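Can a robot pack my boxes yet? (October update)

I've been promising this post for ages, and a few of you have emailed to ask where it went, so let's get into it. The question was simple when I started. I run a tiny mail-order tea and sweets business out of what used to be our dining room, and in the busy months I spend most of my evenings putting small things into slightly bigger things. Could a machine do that for me yet? And if it could, would it maybe also deal with the dishwasher while I sit down?

Short answer: no, and no. But it's a much more interesting no than it was a year ago, and I've changed my mind about a couple of things along the way.

First, a bit about the job, for anyone new. My best seller is the sampler. It's a cardboard box with dividers in it, and every compartment gets one packet. Customers choose their own mix on the website, so no two boxes are quite the same. Last holiday season I packed 808 of them. My back remembers every single one! I can do a sampler in well under a minute if the packets are already sorted and there's something good on the radio, and closer to forever if my daughter has been "helping" and the ginger has wandered in with the licorice.

It's such a dumb little job. You pick up a packet, you look at what it is, you drop it in a slot. I do it while talking on the phone. So of course I figured it would be the very first thing a robot could take off my hands, way before anything as complicated as cooking or folding a fitted sheet (which I can't do either, for the record).

Then I started reading, and asking around, and I got humbled pretty quickly.

My friend Stellan Solheim works on the machine side of a packaging outfit and he's been my patient explainer through all of this. He let me come along and spend an afternoon watching arms do small jobs, and I asked him a truly embarrassing number of questions. His view is that I have the difficulty scale upside down. Lifting a heavy crate from the same spot a thousand times in a row is easy for a machine. Picking one shiny, floppy packet out of a pile of other shiny, floppy packets is miserable. The packet bends. It slides. The foil throws the light back at the camera so the thing looks like a different object every time it turns a little. Two of them stick together and now you've got a double.

I hadn't thought about any of that, because my fingers have been taking care of it since I was about two.

Then there's the slot. Getting a packet near a compartment is one thing. Getting it into the compartment, flat, without clipping the divider on the way down, is something else. Thin cardboard partitions are not sturdy. I bump them all the time and just nudge them back with my pinky without noticing. A machine that bumps one has to know that it did, and then it has to have something like a pinky.

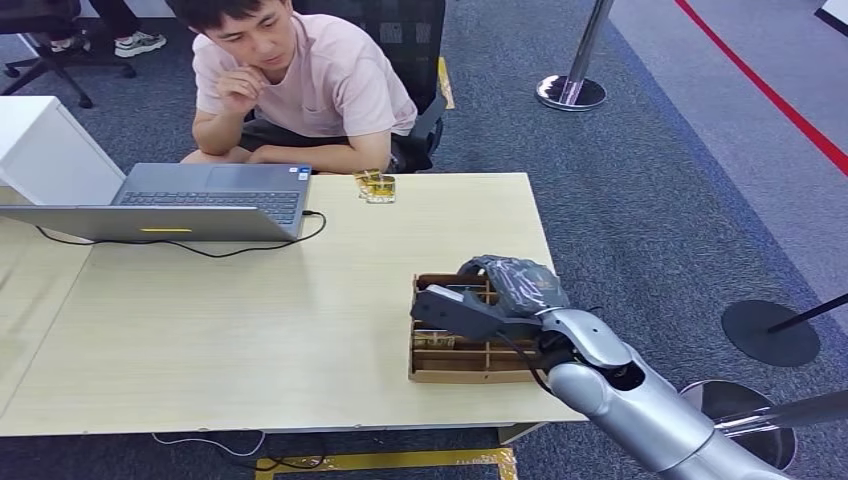 A gold packet, a divided cardboard tray, and one long black finger. My evenings in a nutshell.

I'd gone in picturing a hand, I suppose, because every robot in every movie has a hand. A long finger over a grid of little cardboard rooms makes a lot more sense once you think about it. My own fingers are too fat for the corner slots and I've been known to use a chopstick.

What surprised me most about that afternoon was how much of the work was looking. I'd expected typing and maybe some shouting. People spend a lot of time simply watching an arm and thinking about it, and I get it now, I could have stared at those things until dinner. It's a bit like watching a toddler with a shape sorter. You want so badly to reach over and turn the star for them.

Okay, so what about things a normal person can buy? I went down that hole too.

The cheapest thing I looked at seriously was the Prisix, a little desktop arm that goes for $300. It's adorable. It's also a hobby kit, and the people who love it are people who enjoy spending a weekend getting it to pick up a marshmallow. I say this with total respect, I've spent weekends on dumber things (ask me about the sourdough year). But it isn't going to pack my samplers. The owners on the forum are very sweet and very clear about this, and one of them told me I'd be better off paying a teenager in pizza.

Next step up was the Skov, at $1499. This one is sold for "light bench work," and I really wanted it to be the answer. I watched every video I could find. In the good ones it moves blocks between trays all day long, neat as you like. Then you notice that the blocks are all the same size and they're always in the same place at the start. If I could get my packets to line up like that, I'd already have done the annoying half of the job! I wrote to the company and asked about foil pouches in mixed flavors. The reply was friendly and long and had the word "roadmap" in it, so that was that.

And on the house side there's Hallura, which isn't an arm at all so much as a rolling helper that is supposed to tidy up after you. Toys in the bin, socks in the basket, that kind of thing. My sister is on the waiting list. I'm jealous and also skeptical. Our living room floor has, as I write this, one roller skate, a library book lying open to the good part, half a puzzle that must not be touched, and a sock that belongs to the dog now. I know which of those to pick up. Could I write down how I know? I tried, for fun, and gave up at the sock.

That's the part I keep circling back to. Chores look simple from outside because we've already soaked up all the rules. The mug by the sink is dirty and the mug by the kettle is mine and I'm coming back for it. My husband has lived here eleven years and still gets that one wrong, so I don't see why I should be hard on a robot.

I did the dishwasher test as well, by which I mean I unloaded ours very slowly one morning and tried to notice everything I did. You should try this, it's bizarre. I tipped the upside-down cups so the puddle on top ran off. I took the bottom rack first so the top one wouldn't drip on it. I felt one plate, decided it wasn't clean, and put it back, all without a single thought in words. By the silverware I was completely exhausted from paying attention.

Back to the packing. Stellan's honest opinion (I asked for the version without the sales voice) was that a job like mine can be done by machine today if you're willing to change the job. Use stiffer packets, feed them in one at a time, fix the tray so it can't slide, drop the custom mixes and sell only a couple of set assortments. Plenty of larger places do just that and it works great for them. A chocolate company he knows, Korkanell, redid its boxes with wider slots before it ever bought an arm, and apparently the wider slots alone made the human packers so much faster that the arm got put off for a year.

I laughed at that, and then I went home and measured my slots.

So now I have wider dividers. I ordered a test batch of 25 boxes with a little extra room in each compartment, and it's lovely! The packets go in without the wiggle. I also finally sorted my flavors into open-front bins at elbow height, which is something I've been meaning to do since roughly the dawn of time. I shaved a good chunk off my packing evening without buying a single motor. I don't know if that counts as automation. I'm counting it.

Would I still like a robot? Oh, absolutely. I'd take a slow one. People always talk about speed, and I don't care about speed at all, it could take the entire night to do what I do before the late news as long as I'm asleep for it. What I need is to come down in the morning and not have to check every box. If I have to open each one to make sure there's no double ginger, I've only swapped packing for inspecting, and inspecting is more boring. With mail order, the mistakes come back to you as emails with photos attached.

Anyone who packs small stuff at home, soap people, bead people, seed people, I'd love to hear what you've tried. Especially the seed people, your packets are flatter than mine and I have a feeling you're further along. And if you own a Skov and have gotten it to behave with anything squishy, please, please get in touch. I'll send you a sampler. I'll even let you pick the flavors.

Next time I'm going to write about label printers, which are a robot too if you squint, and mine has been jamming since August.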